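Ticket: chip times missing at T2 mat, sprint triathlon
Status: Reopened, then resolved
Priority: High
Component: Timing / mat reader / results import
Reporter: Vimala Kulkarni
Race software: Tukgate
Reader: Skoltard, two-channel

Summary
Results for the sprint race show no T2 split for 19 athletes. Their bike and run legs are merged into one figure. Swim, T1 and finish times are present for all of them. The long course used the same mat later in the morning and has no gaps.

Steps already taken before opening
Reader power cycled at the venue. No change.
Results import rerun with duplicates allowed. No change.
Chip assignment file compared with the registration export. No mismatches.
Backup file pulled from the reader card. 3,000 raw reads, same gaps.

Wednesday, 9:40
Raw file opened. The missing athletes all came through T2 in one block, 7:52 to 8:04. Channel A has normal reads in that block. Channel B has none. An athlete crossing on the right half of the mat in that window would not have been read at all, so the import has nothing to work with.

Wednesday, 10:15
Checked whether the window lines up with the buffer limit. The reader holds 2,000 reads before it writes to the card. The first write happened at 8:31. Buffer ruled out.

Wednesday, 11:05
Antenna log requested from the Satov laptop. Channel B reports "high reflect" at 7:51 and clears at 8:04. High reflect on this reader means the antenna load changed: cable pinched, connector backed out, or metal lying on the mat.
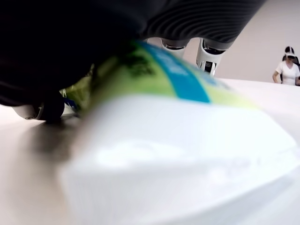
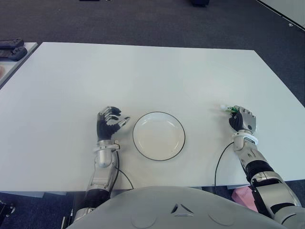
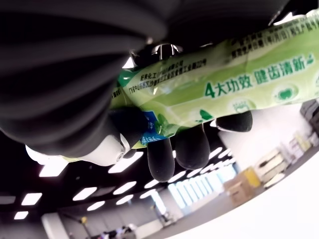 Wednesday, 13:30
Mat B and its cable bench tested. Resistance is normal with the cable flat. With the cable bent hard at the strain relief, the reader throws high reflect every time. Straightened, it clears within a second. Jacket is creased 600 mm from the connector, which matches where the cable passes under the bike rack foot in the course plan.

Cause
Cable for channel B was pinched under the rack foot when the rack was shifted before the first bikes came in. It was freed when the rack was moved back at 8:04. No software fault.

Fix, results
T2 times entered by hand from the Kırmızıgül finish-line app, which had a marshal tapping bib numbers at the dismount line. The tap is at the dismount line and the mat is at run out, so these splits are flagged M in the results and left out of the fastest transition award. Overall times and placings do not change.

Fix, equipment
Cable B replaced. The old one is tagged and out of the kit.
Cables now run behind the rack line, with a ramp at the crossing point.
Alert for high reflect turned on in Tukgate. It was off by default after the last update.

Reopened
One athlete reported a run split of zero. Bib had been tapped twice and the second tap was taken as the finish. Second tap deleted, results republished.

Closed. Recheck antenna log after the next race, both channels.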